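Gripper comparison – review meeting
Fri 17 June

1. Where the test stands

The hand-held gripper from Skasmont has been used for wrapper pickups in a home setting next to the older Peken unit. The log has 300 attempts, all of them over or into a lined waste bin. The summary sent out beforehand calls the Skasmont "clearly ahead." The meeting did not accept that wording. Of the 300, only 26 were done with the Peken, and those were all in the first session, before anyone had settled on how to hold the thing.

It was also asked what "success" means in the log. The sheet has one column for it and no definition. Some rows seem to count a touch.

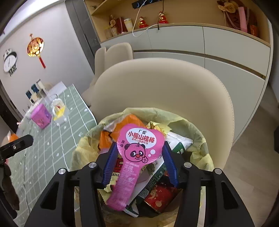
Minutes taken by the bench testing group, Kiani project

2. Thin packaging

The pink hawthorn stick wrapper was discussed at some length. It has a wide head and a long narrow handle, and the ribbed pads can come at it from either side of the head. Supporters of the Skasmont see this as a good hard case. Others felt one odd shape proves little, and that a bin full of shiny film is going to confuse the camera before it troubles the pads. No agreement.

The claim that ribbed pads hold film better than smooth ones was struck from the summary. We have no smooth pads on the same linkage, so we can't say.

3. Cost

Skalska has quoted 1,956 for a second set of arms and pads. The meeting was not keen. The quote leaves out spare pivot pins, and it was noted that the last "complete" set was missing parts as well. Deferred until there are numbers worth paying for.

4. Controller

Kiani wants to move to the new controller at the same time. Refused for now – changing two things at once is how we got the last useless table. The old controller stays until the pads are done.

5. Actions

Write down what counts as a hold, on one page, before more attempts are logged.
Repeat the Peken runs with the same 11 wrappers used for the Skasmont.
Take "clearly ahead" out of the summary.
Ask Skalska for a price with pins included.

Next review in October, or sooner if the Peken runs are finished.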